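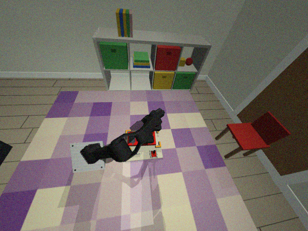
1 min read

I've been itching to share this one! From May, we're adding a foam pit party package to our hire list here at Evgate Party Rentals, and I couldn't be happier with it.

You get the foam cannon, the inflatable pit walls, all the hoses and one of our crew to run it for you. The pit takes up to 38 kids over the afternoon, in small groups, and the price is $396 for two hours anywhere in Irnmont or Rengifo (Akico is a little more for the drive).

We need a flat patch of grass, an outdoor faucet and a regular power outlet. Towels are on you, and please pack more than you think!

School fairs and block parties can book the bigger cannon for $800. I only have one of those, so summer dates will go fast. Call or stop by the Evgate office before 5 p.m. and I'll pencil you in.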